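Keeping the two-armed robot going at Plinbridge

The two-armed robot in the living room bay at Plinbridge is back on folding and tidying work after its July service. Shaimaa Helmy and Brahim Chraibi did the job between them and had it finished by 4 pm.

The right wrist had been losing its zero position. Brahim took the joint cap off, cleaned the encoder and put in a new cable clip. Both grippers then had their finger rubbers changed. We now do this every 20 shifts, as worn rubber slips on thick cloth.

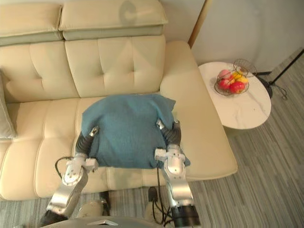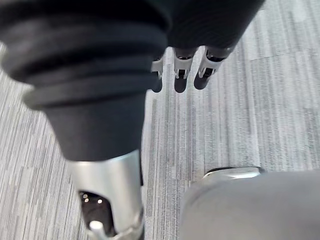
Photos: Kenza Younis / Berkemis

After any wrist work the arms have to be checked against the sofa before normal running. Set the speed to level 2, bring both grippers to the front edge of the seat and let them close on a folded cloth. If one side pulls before the other, stop and run the zero routine again. Fault 3142 at this stage nearly always means a cable is caught at the wrist, so look there first.

Please also keep cables clear of the joints when you park the arms, and wipe the fingers with a dry cloth only. Hicham Bennani found cleaning spray on them last month and it leaves the rubber slick.

Spare rubbers are in drawer 7. Tell Shaimaa if you take the last pair. The next service is down for October, and Lahcen Ghoneim will be covering it.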